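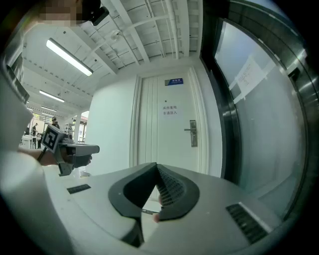 Chapter 16
Planning and Budgeting for Handheld Gripper Equipment

After studying this chapter, the reader should be able to:
separate purchase cost from cost of ownership for a handheld gripper station;
estimate the number of units needed for a given shift plan;
prepare a site checklist before an order is placed;
compare two supplier quotations on the same basis.

16.1 Introduction

Chapter 15 dealt with fixed arms, where the largest item in the budget is usually the arm itself. Handheld grippers are priced differently. The unit cost is low, but units are bought in quantity, worn out by daily use, and replaced on a schedule. A buyer who applies the fixed-arm method to them will set aside too much for the first order and too little for the second year.

Three cost groups are used in this chapter. Acquisition cost covers the gripper bodies, head-worn equipment, markers, cables and chargers. Site cost covers floor space, lighting, tables, shelving and access control. Running cost covers grip pads, repairs, data storage and operator hours. Taxes and import duties are treated in Appendix C.

16.2 The Lidholm Case

The worked problems follow one buyer, Lidholm, a maker of kitchen fittings that planned a recording site in a leased building. Its first request for quotations went out in October to two suppliers, Betix and Belkadi. Betix quoted 3866 dollars per operator station, with one set of spare grip pads included. Belkadi quoted a lower price but listed the pads, the charger and the marker plates as separate lines. The two figures could not be compared until both had been reduced to a common parts list (Table 16.1).

Lidholm also asked for a price on replacement pads, to be held for the length of the contract. Betix offered 541 dollars per box of 100. Pad life depends on the surface of the objects handled and should be measured in a trial before a yearly quantity is fixed.

16.3 Units per Operator

An operator who works with both hands needs two grippers. Spares are added to the working total and rounded up to a whole unit. Where shifts overlap, the working total is taken at the overlap and charging time is counted as time out of service.

16.4 Site Conditions

Space should be measured with operators standing and both arms extended. Ceiling lights, glass partitions and windows are recorded on the floor plan, as glare can affect the reading of markers. Doors are listed with their direction of swing and any restriction on entry. If building work is still under way, the delivery date in the purchase order should be tied to handover of the room. The Brumusard form, reproduced in Section 16.7, has a line for each of these items.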